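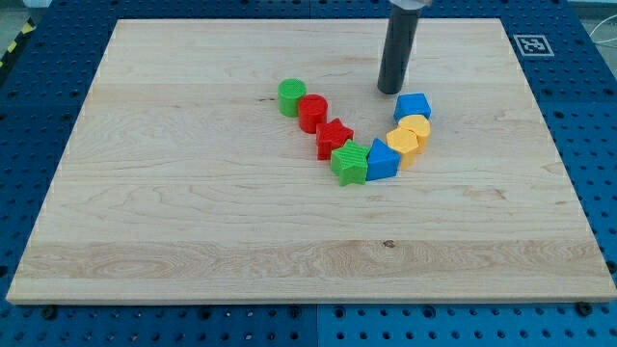 Home | Archive | Subscribe | List Rules | Search
Filed under: Postpartum & Newborn > Feeding

Re: pumping schedule before going back to work?

Sep 6, 2023

On the Grorndale Parents list, Divina Buenaventura wrote:

> Hi all, long-time reader, first real question. Baby girl is nine weeks
> old and I go back to the office at twelve weeks. She nurses great but
> has had exactly one bottle in her life and made a face like I'd handed
> her a lemon. I have next to nothing in the freezer. My sister-in-law
> had 200 ounces saved before she went back and now I feel like I'm
> already behind. How much do I need? When do you even fit the pumping
> in when she eats all the time? And does anyone know if the Zanix pump
> is any good? It's the one my insurance covers.
>
> Divina

Divina, hi! Congratulations on your girl, and please, please don't let 200 ounces get stuck in your head. I did the same thing with my first. I read a post from somebody with a chest freezer full of milk and cried into a burp cloth. Then I went back to work with a pretty small pile of bags and we were fine! Really fine, as in he's in second grade now and eats everything except peas.

The thing that finally made sense to me was that you mostly need enough for day one, plus a cushion. What you pump at work on day one is what she drinks on day two, and so on down the line. So if you have enough for the first day and then a couple more days for spills and growth spurts (there will be spills, I once knocked over a whole bottle with my elbow while reaching for the lid) you're in good shape. Three weeks is plenty of time for that.

What worked for me with both kids was one extra session a day, first thing in the morning, right after the first feeding. That's when I had the most milk. Some mornings I got a decent bottle and some mornings I barely covered the bottom, and I learned to put it in the fridge and not look at it too hard. The first few days were the worst because my body had no idea what I was asking for. By the end of the first week it caught on. If she goes back to sleep after that feeding, grab the pump before you grab your coffee. Or have your husband bring you the coffee, that's even better.

I never got anything from trying to squeeze in a second session at night. Other people on this list swear by it, so maybe they'll chime in, but I was so tired I fell asleep sitting up with the thing running. Sleep counts for something too.

On the Zanix – I had it with my second and I liked it a lot. It's not the quietest pump in the world (my coworker on the other side of the wall asked me if we'd gotten a new printer) but it's strong and the battery made it through my whole workday. Two things about it. The flanges that come in the box were too big for me, and I was sore for two weeks before the lactation nurse at my clinic measured me and told me to go down a size. It was a huge difference, so get measured if anything hurts! And order spare valves now. They're tiny, they wear out, and when they do your output drops and you think you're drying up. I had a full panic in August over a valve.

For bags I used the Plaketti ones with the flat bottom. Lay them down on a cookie sheet to freeze and then file them upright in a shoebox, oldest in front. Write the date on before you pour the milk in. I used to write it after and poked a hole right through one.

Now the bottle. Mine wouldn't take it from me at all, ever, but he took it from my mother-in-law when I was out of the house. I had to be truly gone, not hiding in the bedroom. Đạt La posted on here last year about holding his son facing out, so he could look out the window while he drank, and we tried that with my second and it worked on the third try. The slow nipple was important too. Try when she's a little bit hungry but not screaming, and if she gets mad, stop and try again the next day. I'd start this week and do one small bottle a day or every other day so she doesn't forget. If she's still refusing when you're down to the last week, call the pediatrician's office and ask for the feeding person. They were so kind to me.

Last thing, talk to your boss before you're back. I sent a short email saying I'd need a private room with a door that locks, and the times I'd be using it, and I put those times on my calendar so people quit scheduling over them. I started with three sessions a day and went down to 2 when he was eating solids.

Oh, and if you want company, there's a bunch of us who meet at Café Hứa in the mornings, the one next to the library. Babies are welcome, pumps are welcome, crying is very welcome. The banana bread is so good and they don't mind if you stay forever. I'm the one with the giant orange diaper bag, come sit with me!

Write back and tell us how the first bottle goes. I'm rooting for you both – and if you want my spare flanges to try for size, still in the wrapper, they're yours.

Hugs,
Marcy

Previous message | Next message | Reply to list | Back to thread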